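Support > Scoreboards > Celent Console > Game Setup

4. Setting Up a Game

Complete this section before each baseball or softball game. The console must already be paired with the scoreboard (see section 3). The Grendevmont field package uses radio channel 4 by default.

4.1 Load the teams

1. Hold POWER until the console screen lights.
2. Select NEW GAME, then BASEBALL or SOFTBALL.
3. Choose the visiting team from the roster list, then the home team. Team names longer than the display are shortened automatically.
4. Enter the batting order. Press NEXT after each player.
5. Press SAVE. The scoreboard shows zeros in all innings.

Note: Rosters exported from Zaidi League Manager keep their uniform numbers. Rosters typed by hand do not carry over to the next game unless STORE is pressed.

CAUTION: Do not press RESET after the first pitch. RESET clears runs, hits, errors and the pitch count, and the cleared values cannot be restored.

The pitch count runs separately for each pitcher. When a pitcher is replaced, open PITCHING and select the new player before the next pitch is thrown — otherwise the count continues under the previous name. 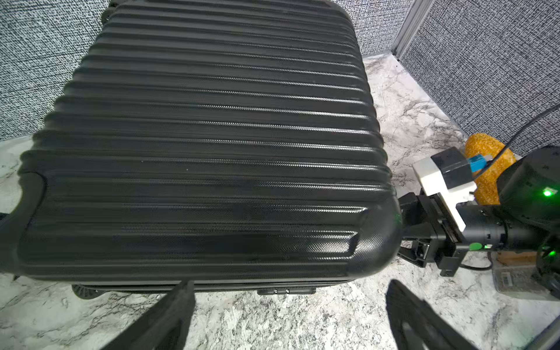
4.2 Set the display brightness

1. Open DISPLAY and select BRIGHTNESS.
2. For day games, enter 800. For night games, enter 341.
3. Check the digits from home plate and from the outfield fence.

Note: Brightness values apply to Gakska LED panels only. Older bulb panels ignore this setting.

4.3 Error codes during setup

If code 703 appears, the console has lost contact with the scoreboard. Turn off the console, wait until the screen is dark, and turn it on again. The saved lineup is kept. If the code returns, repeat the pairing steps in section 3 — do not change the radio channel while a game is open.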